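Section 3. Setting up the block cell (pegboard table, wood board, finger tool)

Rev 2023-12-29. Replaces the taped-up sheet on the Orkmont cabinet. Bin that one please.

Applies to the Carkholm cell only. The Hyvönen bench has a different table height and its own offsets, don't copy numbers across.

3.1 Before you start

Need: hex keys, soft cloth, steel rule, blocks tub, marker card, log sheet.
Arm in HOLD. Pendant in your hand or on its hook, not on the table.
Check the e-stop. Press it, watch the drives drop out, reset. Every time, even if the last shift just did it.

CAUTION: Stay behind the striped tape whenever the drives are on. Hands over the board only in HOLD.

3.2 Fitting the board

1. Wipe the pegboard. Crumbs and sawdust under the board will rock it and you'll chase a height error all morning.

2. Lay the board flat, good face up. Long grain runs left to right as seen from the front.

3. Front edge up to the two black bolts. Snug, no gap at either one. Don't lever it in with a screwdriver, the edge is chewed enough.

4. Press each corner in turn. If it rocks, lift it and go back to step 1. Still rocks, board is warped. Swap it for the spare from Clunholm stores and write it up.

5. Bolts finger tight, then a quarter turn. Over-tightening pulls the insert up through the pegboard and thats a new panel.

Note: no oil or wax on the board. Shiny patches upset the camera. Damp cloth, dry cloth, done.

3.3 Marker card

1. Card goes on the blue pegboard past the back right corner of the board. On the table, never on the wood.

2. Flat, all corners down. Curled card = replace it. Don't laminate the new one (glare).

3. Run LOCATE from the pendant. Green tick, carry on. If it fails, clean the lens and run it again. After 3 fails stop and do the full camera calibration in Section 5.

3.4 Finger height

Do this after any board swap, finger swap or knock. Also first thing Monday.

1. Clear the blocks off the board.

2. Check the finger is seated. Wiggle it. Any play, nip up the clamp screw and check again.

3. HEIGHT > TEACH. Speed to 20 percent.

4. Jog down over bare wood until the tip is close, then step mode. Gap to set is 2 mm under the tip. Use the rule on edge, sight along it from the side.

5. SAVE. Jog up 200 mm before you do anything else. Up first, then sideways. We have lost fingers (the grey kind) to people going sideways first.

CAUTION: Tip touching the wood is not zero. If you teach it touching, the first sweep drags and scores the board.

3.5 Laying out blocks and test sweep

1. Back in HOLD. Put the blocks out by hand, mostly on the far half. Mix the shapes and colours up. Keep the near half clear, the arm needs somewhere to push things to.

2. Don't stack. A couple sitting close together is fine and worth having, the sweep has to cope with it. Any chipped block goes in the reject tin.

3. Bring the finger in over the board and stop just above the surface. Look from the front: finger straight down, tip clear of the wood, no block under it.
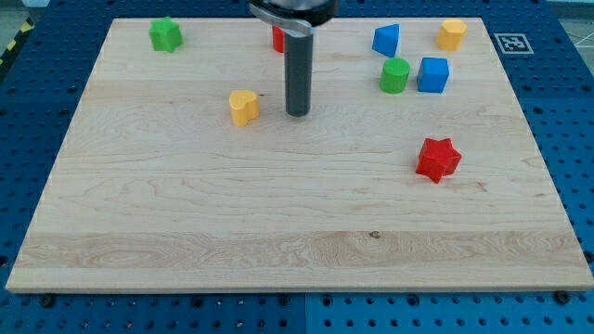 4. Step back behind the tape. RUN > TEST SWEEP at 20 percent. Thumb on the stop.

5. Watch the tip, not the screen. Listen too. A scraping noise means the height is off, so stop and redo 3.4.

6. Good sweep: full speed, one more pass, then sign the log.

3.6 Quick fixes

Finger rides up over a block: gap too big, or clamp screw loose. Redo 3.4.

Blocks found in the wrong spot every time by the same amount: card has moved. Redo 3.3.

Blocks found in the wrong spot at random: dirty lens, or sun on the board. Drop the blind.

Arm faults on the way down: read the code off the pendant and write it down BEFORE you clear it. Codes are in Section 7.

Pegboard insert spinning: leave it, tag the cell out. Panels were last changed in September and spares are on the bottom shelf behind the Orkmont cabinet.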